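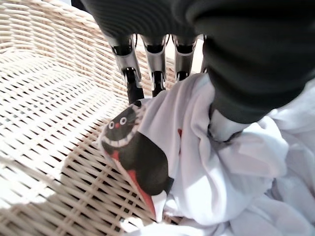 *Fig. 1. White item with a printed cat, on a wicker surface.*

## 4. Sorting and loading

This section covers the everyday wash on the Vundden front loader. Read section 3 (water and power) first if the machine has just been installed or moved.

### 4.1 Before you open the door

1. Check that the selector is at **Off** and the drum has stopped. The door stays locked for up to 4 minutes after a program ends.
2. Go through every pocket. Coins and hair clips end up in the pump filter (see section 7).
3. Close zippers, hooks and drawstrings.
4. Turn printed items inside out. Prints that face the drum crack sooner, mostly at the fold lines.
5. Separate whites from darks. A new dark item should have two washes by itself before it goes in with anything pale.

**Note:** Printed T-shirts with dark ink on white cloth count as whites if they have been washed before. For the first wash, use **Delicate, cold** and leave them out of the main load.

### 4.2 Using a basket

Any basket that passes through the laundry room door will do, but the low rectangular kind is easier to work with than a tall hamper. The door of the machine needs to be swung fully open first, and you should be able to bring the basket right up beside the drum opening. Tilt it toward you and hold it from underneath, as in Fig. 2 — woven wicker has enough grip that a bunched white cloth will ride up over the rim before it slides. Line the basket with a cotton sheet if you wash knits often. Wicker ends catch on loose stitches.
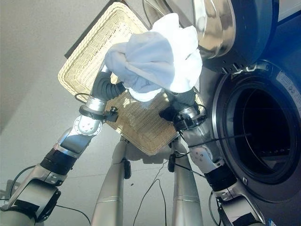
Loading takes longer when the basket is on the floor and every piece has to be lifted separately. A full basket is also harder to see into, and small items such as socks stay behind at the bottom. If you tip the basket, as with the wicker one and its white cloth at the open machine, keep a hand on the laundry so that it goes where you want it. Do not rest the basket on the rubber gasket. The gasket is soft and a sharp corner will mark it.

**Caution:** Do not lean on the open door or hang wet laundry over it. The hinge is not made to carry weight.

### 4.3 Loading the drum

1. Pull the items apart. Twisted bundles do not rinse well and can throw the drum off balance.
2. Put large pieces in first and small ones after.
3. Leave a hand's width of space at the top of the drum.
4. When only a few pieces are left in the basket, check the colors again.

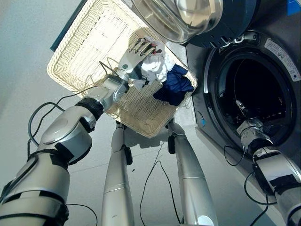 5. Run a finger along the fold of the gasket. Remove any sock or strap caught there.
6. Push the door shut until it clicks.

**Note:** If you have both whites and navy or black items left over, wash the smaller group by hand or keep it for the next load. Setting the machine to cold does not make mixing them safe.

### 4.4 White items with colored trim

Red and orange edging is the usual cause of pink whites. Test it before the first wash: wet a corner of the trim, press it in a white paper towel and wait a few minutes.

- No color on the towel: wash with whites, warm or cooler.
- Any color on the towel: wash alone, cold, and do not soak.
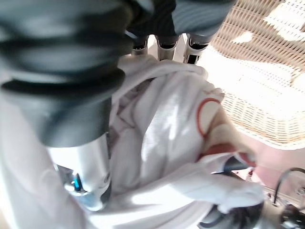 Bleach is not suitable for trimmed pieces, even when the main cloth would stand it. Use an oxygen-based stain remover on the white part only and rinse it out within the time given on the package.

### 4.5 After the wash

Take the laundry out soon after the door unlocks. Shake out each piece, wipe the gasket dry and leave the door ajar — an inch or two is enough.

*Section revised 27 Apr 2025, F. Meireles*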